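Forum Möbelbau & Beschläge » Korpusmöbel » Schubkasten über Türen, Auszug klemmt

fenex_23
26 May 2021
Unterschrank, Korpus weiß beschichtet, ein Schubkasten über zwei Türen. Teilauszug von Traverton, Nennlänge 200 mm. Der Kasten läuft auf den letzten 20 mm schwer. Korpus ist rechtwinklig, Diagonalen geprüft. Schienen tauschen oder Montage nacharbeiten?

Orest Ostapchuk
Erst messen. Lichte Weite vorne und hinten, jeweils auf Schienenhöhe. Wenn der Korpus hinten enger ist, klemmt jeder Auszug, auch ein neuer.

hobelspan60
Ich tippe auf die Schienen. Bei Traverton hatte ich zweimal verbogene Laufprofile im Karton.

fenex_23
Hinten fehlt knapp ein Millimeter.

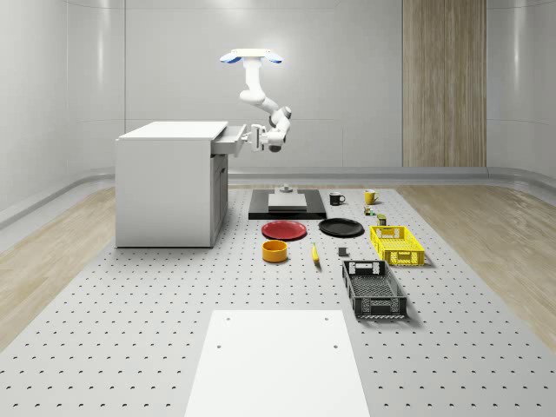
Weißer Schrank mit Schubkasten, dazu zweimal Türen mit Schubkasten darüber:
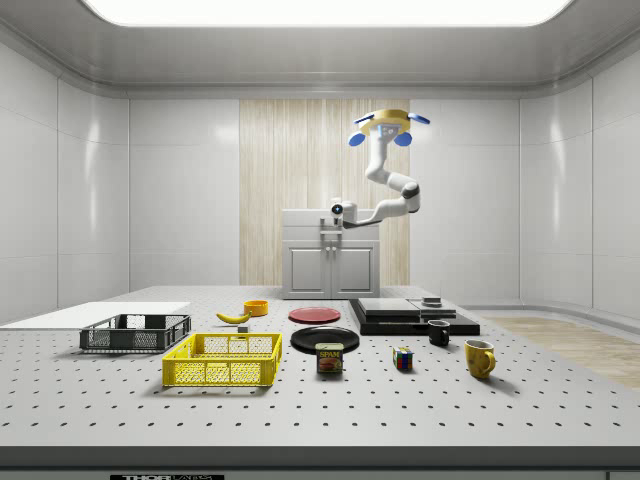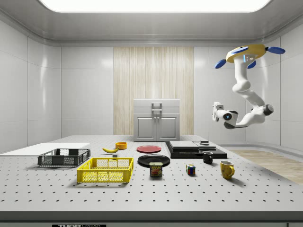 Darius Chiriac
Ein Millimeter reicht als Ursache. Rückwand lösen, Korpus hinten aufspreizen, neu verschrauben. Schienen bleiben drin.

hobelspan60
Halte ich für Pfusch. Die Spannung sitzt danach in der Rückwand, und im December bei trockener Heizungsluft klemmt es wieder. Den Kasten schmaler machen — das ist die saubere Lösung.

Orest Ostapchuk
Kasten schmaler heißt vorne Spiel. Damit verlagerst du den Fehler. Wenn der Boden hinten zu kurz geschnitten ist, gehört der Boden ersetzt.

Darius Chiriac
Bei beschichteter Spanplatte arbeitet da nicht viel. Mein Korpus mit Schienen von Humgate läuft nach dem Richten seit rund 60 Wochen ohne Befund.

fenex_23
Boden nachgemessen, er ist hinten tatsächlich schmaler. Neuer Zuschnitt ist bestellt, die Schienen bleiben vorerst.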